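Category: Community News, Media Releases

Reusable bowl and cup lending service to open in Dunmore 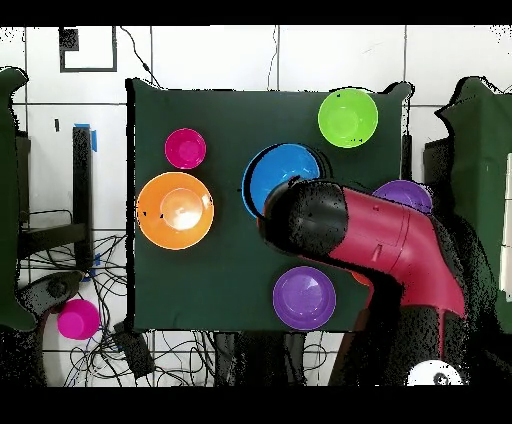

DUNMORE, October 15, 2025 - Community groups, schools and sporting clubs in Dunmore will be able to borrow washable tableware for their events from next month, under a lending service run by local not-for-profit Enow.

The Enow Tableware Library will operate from the former bakery at the rear of the Plerard Street Hall. Any group based in Dunmore or neighbouring Vornstead can book bowls, plates, cups, cutlery and serving gear for up to four nights. Bookings are open now for events from the start of November.

Enow coordinator Darren Cropper said the idea came out of the annual harvest lunch, where the clean-up crew filled the hall's skip with single-use plates and bowls before the dessert was served.

"We had a perfectly good kitchen ten metres away and we were throwing everything out," Mr Cropper said. "A few of us started keeping a box of picnic gear in the shed and lending it to people we knew. Then people we didn't know started ringing up. It got to the point where there was a list on the fridge and two groups had been promised the same cups."

The shed arrangement ran for two summers. In March this year Enow took on the lease of the bakery, which had been empty since the business moved to larger premises in Vornstead. The old ovens have been removed and the room has been fitted with shelving, a commercial dishwasher, a drying bench and a new hot water system. The roller door on the lane side has been kept so that borrowers can load straight into a car or trailer.

How the lending service works

Tableware is packed in lidded tubs by type. A standard set serves 35 people and includes a dinner plate, bowl, cup, knife, fork and spoon for each person. Groups can book more than one set, or ask for only the pieces they need. Serving platters, jugs, tongs, salad bowls and two large tea urns can be added to any booking.

Most of the stock is plastic or stainless steel, chosen so that it can be used outdoors and by young children. There is also a smaller collection of china for sit-down meals. The china does not go out to ovals, beaches or parks.

Borrowers pay a refundable deposit of $35 for each set. There is no hire charge for schools, kindergartens, playgroups, sporting clubs, service clubs, churches or registered charities. Private parties, including birthdays and weddings, pay a hire fee of $4 for each tub.

Borrowers are asked to scrape and rinse everything before bringing it back. Enow then puts each piece through the commercial dishwasher before it goes back on the shelf. Groups without access to a sink can return tubs unrinsed if they arrange it at the time of booking, and a cleaning fee will apply.

Missing and broken pieces are charged at replacement cost. Mr Cropper said the group did not expect to be chasing anyone over a teaspoon.

"Things get lost at a sausage sizzle, we know that," he said. "If you're one spoon down, just tell us so we can top up the tub before the next lot gets it. What causes us grief is when a tub goes out short and somebody's auntie finds out halfway through serving the soup."

Who has used it so far

A trial with a limited number of groups ran through winter. The Dunmore netball club borrowed two sets for its presentation night and has booked again for the end of the season. The Vornstead primary school used the bowls and cups for its soup days, and the Dunmore garden society took the china for its spring luncheon.

Feedback from the trial led to a few changes. The original tubs were too heavy for one person to lift when full, so the sets have been split across smaller ones with side handles. Cutlery now travels in its own tub. Packing lists have been moved from inside the lids to the outside, after several borrowers said they had not noticed them until they were packing up.

Return times have also been extended. During the trial, gear had to be back by nine the next morning, which did not suit groups holding evening functions. Tubs can now be returned at any time during opening hours within the loan period.

The soup days at Vornstead also showed that more bowls were needed than plates, particularly in the cooler months. Enow has bought another 200 bowls as a result, and groups can now book tubs of bowls on their own.

Waste and costs

Enow kept simple records during the trial, with each borrower noting how many people they served and what they would have used otherwise. Most said they would have bought disposable paper or plastic products. Several said the saving on their catering budget mattered as much to them as the rubbish.

Mr Cropper said the group had been careful not to make big claims before the service had run for a full year.

"Washing up uses water and power, and we have to be straight about that," he said. "We run the dishwasher full and we don't run it for half a dozen cups. We'll be reading the meters every month and we'll put the figures up in the hall where anyone can have a look."

The service does not take donations of mixed crockery, as odd sizes do not stack in the tubs. Anyone with a large matching set in good condition is welcome to get in touch before dropping it off. Please do not leave boxes at the roller door.

Funding

The fit-out was paid for through two years of fundraising by Enow, including the plant stall and the winter trivia nights, along with a bequest from a former member. The dishwasher was bought second-hand from a club that was renovating its kitchen. The hall has set the rent at a reduced rate for the first two years.

Hire fees from private functions will go towards power, water, detergent and replacement stock. Enow members will staff the bakery on a roster. The group is looking for more people to help with the evening wash shift, which takes two hours and involves some lifting. Training on the dishwasher is provided and new helpers will be paired with an experienced member for their first few shifts.

Open afternoon

Residents are invited to an open afternoon at the bakery on the first weekend of November. Visitors can look through the stock, see how the tubs are packed and make a booking on the spot. Tea, coffee and pumpkin soup will be served, using the library's own cups and bowls. Children are welcome, and there will be a table of craft activities in the main hall.

Parking is available in the hall car park, with entry from Plerard Street. The lane will be closed to cars for the afternoon. There is step-free access to the bakery through the side gate, and an accessible toilet in the hall foyer.

Booking details

Bookings can be made in person at the bakery or by filling in the paper form kept at the Plerard Street Hall office. An online calendar is being tested and is expected to be running before the end of the year. Until then, groups planning a December function are encouraged to book early, as end-of-year breakups are already filling the list.

Groups will need to give a contact name, the date of the event, the number of people attending and whether food will be served hot. A second contact is required for bookings of 99 people or more, along with one week's extra notice so that the tubs can be made up.

The deposit is payable on collection and can be made by card or cash. It will be refunded once the tubs have been checked, normally while the borrower waits.

Media contact

Darren Cropper, coordinator, Enow. Mr Cropper is available for interviews at the bakery by arrangement through the Plerard Street Hall office. Photographs can be taken on site during the open afternoon.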